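Storing cloth masks flat: does any folding method really stop the straps tangling?
Forum: Home and Laundry > Folding and Storage
19 replies, 1,062 views

tallowpost
I've now read the Vellow storage guide twice and I still don't believe it. They say a cloth mask should be folded in half, pressed flat, straps tucked inside, then stood upright in a drawer divider like a little file. Has anyone kept this up for longer than a week? Mine spring open the moment I shut the drawer. I've got a drawer full of the things from when my mother was in and out of hospital and I'd like them to take up less room than they do.

brackenhill_2
It works if you iron them first.

tallowpost
I'm not ironing masks.

brackenhill_2
Then it won't work. I do mine on a Saturday with the pillowcases and it adds no time at all.

oddsocks
It must add some time. Anyway the fabric isn't the problem, it's the elastic. Fold a soft cloth one flat on a white table and the cloth will more or less stay where you put it, a bit creased, rounded at the end where it turns under. The black ear straps go wherever they like. You get one loop sticking up over the cloth and the other wandering off in an S across the top.
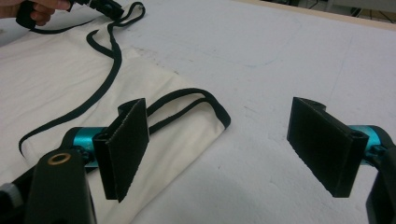 So before anyone spends money on dividers, sort the straps. I cross them once behind the fold and lay the mask on top of them, so the weight of the cloth holds them down. Tucking them inside makes a lump and the lump is what pushes the fold open again.

quillfeather
Weight of the cloth? A mask weighs nothing. I tried crossing them and they had worked loose by the next morning. I bought the Kandpal clips in the end, the small flat ones, and they do hold. Whether they're worth it is another matter. They left a dent in the elastic.

brackenhill_2
How tight were you clipping them?

quillfeather
They only go one tightness. It's a clip.

marrowfat
I'd question whether flat is even better. Cunus used to sell theirs rolled, with the straps wound round the outside like a sock bundle, and mine came out of the bag no worse than the folded ones. Four of them fit in a mug. The crease down the middle of a folded mask never sits right on my nose either.

oddsocks
Winding elastic round anything for months will stretch it. I threw out a whole set in March for that.

marrowfat
Or they were old. You can't tell which from one set.

oddsocks
Fair enough, but I'm not buying another lot to find out.

tallowpost
Tried the crossing behind last night on six of them. Four were still flat at breakfast and two had a strap out. Better than the Vellow way, but I wouldn't call it solved. Has anyone used the Stasetance pouches? The listing has 167 reviews and they all read as if the same person wrote them.

quillfeather
I had one. The zip caught on the straps.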